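Skekell planner sync, minutes, February 2018
Present: Þórey Bech, Shahram Yazdani, Iwona Zawadzka 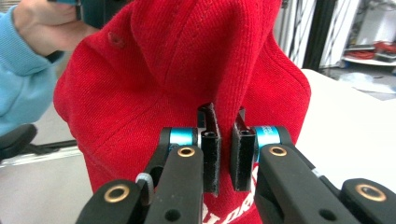 1. Grasp segmentation. Shahram has merged the new labels, 1,137 clips in all. Training restarts tonight on the cloth subset only.

2. Width estimate. Still drifts when fabric folds between the fingers — Iwona suspects the filter, not the encoder. She will replay three logs with it off.

3. Replay tool. Crashes on long files. Þórey to fix before the next release.

Next meeting: same time, Vilhjálmur to chair.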